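Flultine House – Unit 217
Bedroom and soft furnishings safety checklist, with inspector's comments
Filled in by: Virgil Iordache
Copy to: Tineke Aerts, residential standards
Month: April
Arrived 9:40 am

Ratings: S = satisfactory, A = attention needed, N/A = doesn't apply here

1. Bed frame and slats
Rating: S
No movement when I leaned on it. Last year's form says "bolts retightened", in the same handwriting that said it the year before. I put a spanner on all of them anyway and one took a quarter turn. Passed, but I'd like to see who signed for it.

2. Clear path, bed to door
Rating: S
Required width is 600 mm at the narrowest point. Measured at the corner of the bed with the door fully open, and it clears. The form doesn't say whether to measure with the bedding hanging over or tucked in. I measured with it hanging.

3. Bedding and loose textiles on the bed
Rating: A
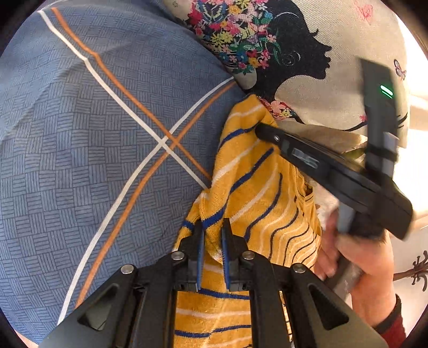

Bedding is where I part ways with the Azimi template, which wants one tick for "bed tidy". Tidy for whom? I'm after three things: fabric that could reach a heater, fabric that could reach the floor and trip somebody, and anything damp put away in a pile. The yellow towel with the wavy stripes is bunched up against the flowery cushion, and a bunched towel is how you get a musty mattress if it goes down wet. I'm not saying it was. I'm saying a towel has a rail in the bathroom and should live there. The cushion can stay, provided the cover comes off for washing. Check the zip next time; I forgot.

4. Portable heater
Rating: A
A Faseck oil heater stored behind the door, unplugged. The tag on the cord is in date. The tag also looks like it has been peeled off something else and stuck back on, so I've written down the number (1,808) and will check it against the register before I believe it. Keep it a full metre from the bed when it's in use. The resident says that's what happens now. Fine – mark the spot on the floor with tape and I'll take their word for it.

5. Power boards and cords
Rating: S
One board, not daisy-chained, not under the rug. I looked under the rug twice.

6. Smoke alarm
Rating: S
Tested, loud. The Mernik unit in the hallway outside is a separate matter and belongs on the common areas form, where I expect it will be marked "operational" by someone who hasn't pressed the button.

7. Clothing storage and sorting
Rating: A

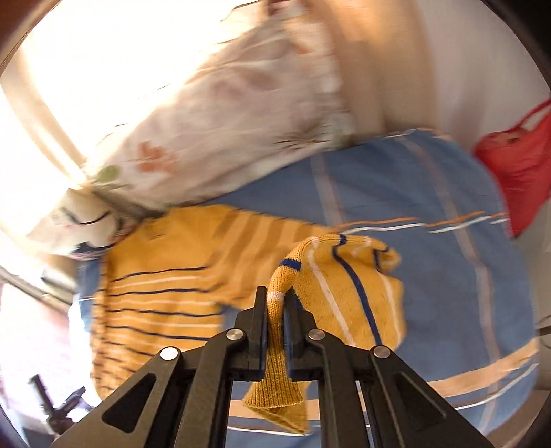 Item 7: mustard knit with navy and off-white bands, spread on the bed for sorting.

Knitwear goes flat or folded on the shelf, not on hangers and never over the heater. The guidance sheet claims wool is "naturally fire resistant" and leaves it there. Perhaps so, but plenty of what gets called wool has never met a sheep, and I wouldn't rate any jumper from its colour. Read the care label. If there isn't one, treat it as synthetic.

Sleeves and cuffs need a look as well. Long ribbed cuffs near a stovetop worry me more than anything in a wardrobe, and the kitchen form doesn't ask about them at all. Tineke, could we add a line?

8. Wardrobe fixed to wall
Rating: A
One bracket where the instructions call for two. I was told one is plenty. The people who make wardrobes seem to disagree. Fit the second.

9. Window restrictor and blind cords
Rating: S
Restrictor holds. Cord cleat is at a sensible height and the cord was wound on it, possibly for my benefit.

10. Bedside lamp
Rating: S
LED bulb, shade well clear of it. No comment.

11. Mattress
Rating: N/A
Not lifted today. The bed was in use for sorting and I wasn't going to shift it all. Previous form rates it S. Treat that as unconfirmed.

Actions
Towel to bathroom rail: resident, straight away
Second wardrobe bracket: maintenance, job 511
Heater tag checked against register: V. Iordache
Tape mark for heater: maintenance, same visit
Mattress and cushion zip: next inspection

Note to T. Aerts: please don't convert the A ratings to an overall percentage this time. Last round a missing bracket and a messy shelf came out as the same number, and the bracket waited until winter.

Left 10:25 am
V.I.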